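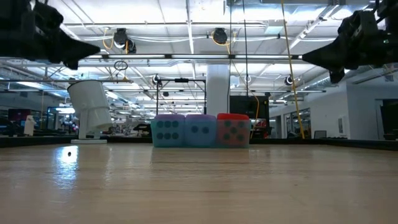
Dice-like blocks on a wooden tabletop.

Review: Zaki Portable Barre, double rail
April 17, 2026

I teach adult beginner ballet in a rented hall in Plodport and take one class a week myself at a studio in Plarken. The hall has no fixed barres, so whatever we use has to go up before class and come down after it. I bought the Zaki double rail in March to replace a single-rail barre that had started to lean.

The barre arrived in one long carton with the two rails, two uprights, four feet, a bag of bolts and a hex key. The instructions are a folded sheet with drawings and hardly any words. It took me 35 minutes to put together the first time. Now that the feet stay bolted to the uprights between classes, I can have it up in much less.

The rails are wood and the uprights are steel with a matte gray coating. The top rail adjusts and so does the lower one, with spring pins that drop into holes. The holes are a little far apart for my taste. My shorter students would like a setting between the second and third, and there isn't one. The pins were stiff for the first couple of weeks and are better now.

What I cared about most was wobble. With one person at each end doing pliés and tendus, it stays put. Grands battements are a different matter. If a dancer leans back on the rail with any weight, the near foot lifts slightly. This happens with most free-standing barres I have used, including the older Mundelari model we had before, but the Mundelari was heavier and took more leaning before it moved. I now put a small sandbag on each foot for the second half of barre work and have had no trouble.

The whole thing weighs 23 pounds. I can carry it from the closet to the floor alone, although the length makes the doorway awkward. It does not fold. A carry bag is sold separately and I did not buy one.

The rubber caps on the feet grip well on our vinyl floor and leave no marks. On the sprung wood floor at the Plarken studio, where I tried it once, they picked up dust and slid a bit until I wiped them.

The finish on the rails is smooth, with no splinters or rough spots. One end cap was loose out of the box and I glued it. The seller offered to send another, but by then the glue had set.

Stretching is fine on the lower rail. I would not put a full leg and body weight on the top rail without somebody on the other side, and the instruction sheet has a drawing that says the same.

I would buy it again for a shared space with small classes. For a studio where it can stay in one place, I would spend more on something heavier, or get a wall-mounted one.

Good: light, level on our floor, smooth rails
Bad: height settings too far apart, needs weight on the feet for big movements, loose end cap
Used for: adult beginner class, one evening a week, plus my own practice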